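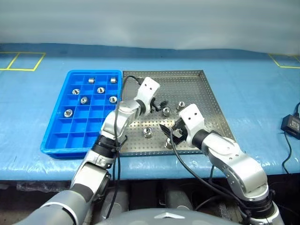 A blue bin with small metal fittings in its compartments.

The Parkine Family History Circle has finished indexing the parish registers of Văduva, and 2,039 baptisms can now be searched by anyone with a library card and some patience with vowels.

The registers cover 126 years and were kept by a succession of priests who agreed on very little, least of all spelling. One family appears under 11 versions of its surname, two of them in the same entry. Graciela Tapia, who ran the indexing, decided early on to keep every version as written and link them together afterward. That added most of a winter to the job.

"People want to know the right spelling," Tapia said. "Their great-grandfather didn't have one."

Liviu Cârstea read the older pages, where Romanian is written in Cyrillic letters and the ink has gone the color of weak tea. He also settled the long argument over a godmother listed as coming from Letov, a village that three members had placed in three different countries. It was a day's walk up the road.
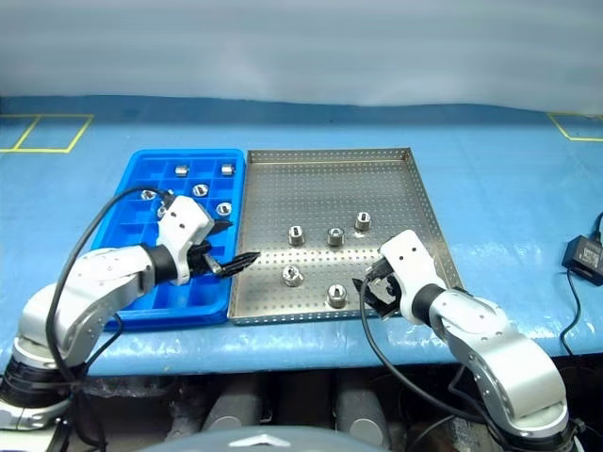 The index has already upset a few family trees. Demetrio Robles had spent years telling relatives that his mother's people were minor nobility. The registers put them down as coopers, generation after generation, with one brief spell as innkeepers that ended in a fine. He has taken it well, and has ordered a copy of the page with the fine on it.

Mayu Sekiguchi, who joined the circle to trace her husband's side, found his grandmother's baptism under the wrong year, the wrong father and a name that was crossed out and then written in again. She is sure it's her. The godparents match, and so does the house number.

Marriages and burials come next – another 300 pages, most of them in the handwriting of a priest known to the group as the Spider. Work starts in December at the Parkine library, upstairs, at 2 p.m. New readers are welcome and will be given an alphabet chart. Yi-chun Wei is keeping the sign-up sheet and asks that people print their names clearly.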